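Amgate open day: two hours among the kitchenware

The flyer promised "the whole kitchen, under one roof," and I drove 58 miles to see how far that stretched. It stretched to one hall, a coffee cart and 14 tables, several of them given over to brochures.

Brustero had the spot nearest the door and talked mostly about coatings. Their pans are supposed to survive 300 trips through the dishwasher. I asked who had run that test and was handed a card with a web address on it. I haven't found the answer there either.

The small-kitchen table held my attention longer. The pitch was that a toaster oven, one saucepan and a rack of plates will cover most of what a couple eats at home. Maybe so, if neither of them bakes. I did like the rack, and I'd want to see it after a year beside a real sink before paying for wood slats.

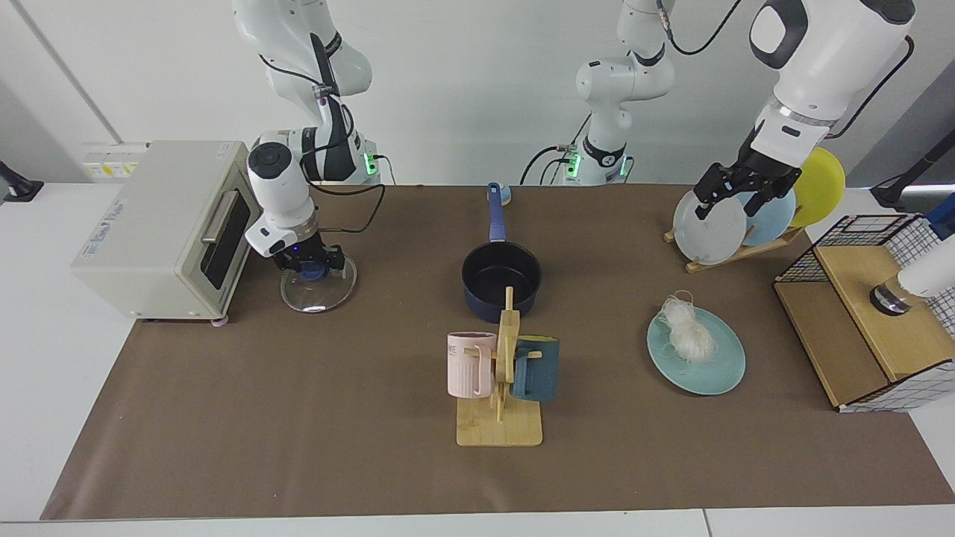
Toaster oven, saucepan and plate rack on the small-kitchen table.

A glass lid is handy, I'll give them that. The oven is a nice enough cream color, with a handle right across the door, but I couldn't get a straight answer on how the inside is cleaned. "Wipes right out" is what they told me about my last one.

Obradović and Ikard shared the back wall. Obradović had knives, none of which we were allowed to try on so much as a tomato. Ikard had drawer dividers, priced as if the drawer came with them. I left with 2 brochures and a paper bag.

Parking was free. The next open day is in January.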